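Visit notes: flu vaccine open day, Marnadeck plant, Alva
January 9, 2020

Got there late, parking is a mess, follow the signs for Gate B and not the map they email you. Badge, shoe covers, safety talk (short). Our group was mostly clinic people and a few pharmacy students.

Marnadeck fills and packs flu vaccine, they don't grow it. Bulk comes in cold from the Diltodmont site by truck. Busy season starts in August, so January is quiet and they can let visitors near the windows. Only one line was running. 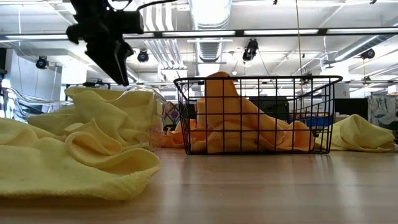 Filling hall

Viewed from the corridor, behind glass. Vials washed, dried, filled, stoppered, capped. Line does 3000 vials an hour on a good day, less after a changeover. Every batch holds back 40 for testing, and those stay on site until well past the expiry date. Asked about preservative: multi-dose vials have it, single-dose syringes don't. Same answer we give patients, good to hear it from the people doing it.

Side effects came up, of course. Reports from clinics go to a safety desk of four people. Last season they logged 1098 reports, nearly all sore arms and tiredness, a few fevers. Each one gets read and coded the same week. They want lot numbers!! Apparently half the forms come in without one. I will be nagging our front desk about this. 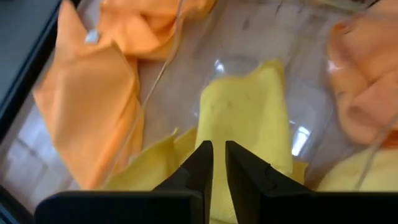

Cold storage was the part I came for. Two walk-in rooms, 2 to 8 C, alarms on both, backup generator tested monthly. Temperature log is a system called Mustuvlow, which texts the on-call person if a door stays open too long. We could use something like it, ours is a clipboard. They also said keep stock in see-through bins so you can read what's in there without holding the fridge open. A clear plastic bin like the one above would do, as long as air can get around it and it isnt shoved against the back wall. Ours are all solid white. Will price some up.

Lunch was sandwiches. Q and A after that ran over, mostly on shipping. Smallest order they ship direct is about 1000 doses, so no use to us, we stay with the distributor.

Handouts are in the blue folder in the break room. Missed the labeling room becuase of the bus.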